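3.2 Headwear and the folding of structured items

Most published schemes for sorting household textiles treat the cap as a minor case of the hat, and the hat as a minor case of everything that is not a garment. In the Drivell inventory this was not workable. Caps came out of the hall cupboards and coat hooks in such quantity that they needed a class of their own, and they behaved differently from the knitted hats stored beside them. A knitted hat lies flat however it is put down. A baseball cap has a crown sewn from shaped panels, a stiffened peak and a sweatband, and these three parts do not bend to the same degree or along the same line.

We therefore recorded each cap in one of two states. In the open state the crown stands as worn. In the folded state the crown is doubled over, and the line of the crease is noted. Folded caps were divided again by whether they lay on their side or stood upright on the fold. The upright fold takes up the least shelf width and was the form preferred by Keane for drawer storage, though it depends on the cloth being firm enough to hold an arch. Figure 4 gives a black cap in this form, with the crown curved over and the embroidered patch near the top of the arch.

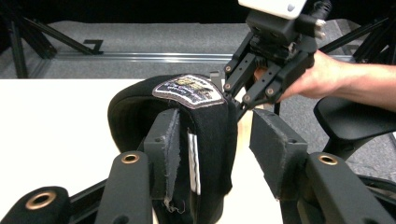 Figure 4. Black baseball cap, folded and upright, held between padded fingers. Label tag visible between the layers; loose threads at the inner edge.

3.3 Condition and marks

Condition was scored from 100 downwards, with fixed deductions for fraying, fading, staining and loss of shape. Fraying was scored on inner and outer edges separately. The threads in Figure 4 hang inside the fold and would be missed if the outer face alone were inspected, so all caps were examined with the fold parted before a score was entered. A fuzzy surface on dark cloth was noted in the remarks column and carried no deduction.

Marks were taken in a set order: embroidery first, then sewn labels, then anything written by hand. Where the lettering on a patch was too stylized to read, as with the cap in Figure 4, the entry gives the thread colours only (gold, purple and white) and the wording is left blank. Ó Súilleabháin has argued that a likely reading should be entered in brackets. We did not adopt this - bracketed readings in the earlier Geraghty lists had been copied forward as certain, and 16 of them later had to be withdrawn.

Sewn labels were transcribed only where they could be read without pulling at the stitching. A tag hanging between the layers was logged as present, with its colour, and its text was added at the second inspection when the cap was opened out.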